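Wrist camera placement on the Heltis two-finger: own finger takes up half the view

Forum index > End effectors and tooling > Cameras and mounting

esben_g
Posts: 389

We have been comparing two grippers on the same arm, both with a small wrist camera, and I would like opinions before I drill anything.

Gripper A is the Naklow parallel jaw. Flat fingers, exposed slides, camera on a side plate. Gripper B is the Heltis two-finger with the bellows cover over the mechanism. Same camera module on both, same lens, same exposure settings, same cable run. Controller is a Meireles, current firmware.

The Naklow gives a usable view of the fingertips and what lies between them. The Heltis gives me a good view of the Heltis. The camera bracket supplied with it puts the lens so near the finger that most of the right-hand side is lost, and the bellows takes the upper left. What remains is a wedge at the bottom.

Things I have tried or am considering, in order of effort:

1. Leave the bracket alone and mask the gripper out in software. Works, but I am then throwing away most of the sensor. Typical view on the arm, auto exposure on:

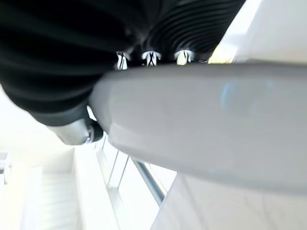
2. Rotate the camera on its own axis. Tried. It changes which corner is lost and little else.

3. Longer bracket, standing the camera further off the wrist. Not tried. I am worried about stiffness, and about hitting the forearm when joint five folds back.

4. Shorter focal length. I have a wider lens in the drawer but the distortion at the edges is poor and I would have to calibrate again.

Has anybody run the Heltis with a camera on the wrist and been satisfied with it?

Esben Gunnlaugsson

pallet_jack
Posts: 850

Option 3. Don't bother with the others.

We made a bracket from 6 mm plate and had no trouble with flex at normal speeds. Check the fold at joint five in simulation first, then at low speed with a hand on the stop.

tinsnips
Posts: 613

I disagree with going straight to the longer bracket. A camera on a stalk picks up every knock, and each knock means another hand-eye calibration. We did three in one week and went back to the short mount.

Masking is less wasteful than it sounds. The gripper body does not move relative to the camera, so the mask for it is drawn once. Only the moving parts of the fingers need a second mask taken at full open and full close. After that, your approach moves should be planned so the target comes in through the clear part.

Separate point. Look at your exposure. The gripper has decent contrast, I can read the cross recess on the middle screw of that row of three, but the stairs and the wall are nearly gone. The auto exposure seems to be giving a lot of weight to the bellows. Meter on the clear region only and you will get the background back before you touch any metalwork.

esben_g
Posts: 389

tinsnips wrote:
> Meter on the clear region only

The Meireles driver only allows a centre-weighted window or full frame. I can lock exposure by hand. Will try that at midday and again at 16:00 when the light has moved off the window.

asdis.l
Posts: 2

We use the Heltis on the Hallinura cell, so I can answer some of this.

The supplied bracket is meant for checking grasp contact, and for finding parts it is a bad choice. We kept it for the first job and put a second, fixed camera over the bench for the other. The fixed camera finds the part, the arm goes to a point just above it, and the wrist view is used for the last stretch only. At that distance a small clear wedge is enough.

Two practical notes. The bellows changes shape as the wrist moves, so a mask drawn in one pose will be wrong in another. Take a set of poses and mask the union. And check the three screws along the seam when you service it. We had one back out, and the first sign was the finger sitting a hair low in the wrist view. A dab of medium threadlock cured it. In that respect having the screws in view is of some use.

Ásdís Lykkegaard

pallet_jack
Posts: 850

A second camera means a second calibration and a second thing to be knocked. I don't see how that is better than one bracket.

asdis.l
Posts: 2

The fixed camera is bolted to the ceiling rail. It has not been touched since November.

tinsnips
Posts: 613

Good point about the bellows, I had it down as rigid. That makes the mask larger than I said. I would still take it over a stalk.

Esben, how does grip compare between the two? If the Naklow holds your parts as well, the cheapest answer is to use the Naklow.

esben_g
Posts: 389

It doesn't, unfortunately. The flat fingers slip on anything turned, and the exposed slides collect swarf. The Heltis holds better and the cover keeps the mess out, so it stays if I can sort the view.

Exposure result: locked by hand at a quarter of what auto was choosing. The window side now has detail in it. The bellows goes to solid black, and I can live with that as it is all under the mask anyway. Noise is acceptable at midday and poor at 16:00. A small lamp on the bench would probably deal with the second case.

Plan for now is the union mask over twelve poses plus a fixed camera. I have a spare module of the same type, though no rail to bolt it to — it will have to go on the wall above the bench.

pallet_jack, could you post the drawing of your bracket all the same? I would like to run the joint five check before ruling it out.

pallet_jack
Posts: 850

Will dig it out. It was drawn for the older flange, so check the bolt circle before you cut anything.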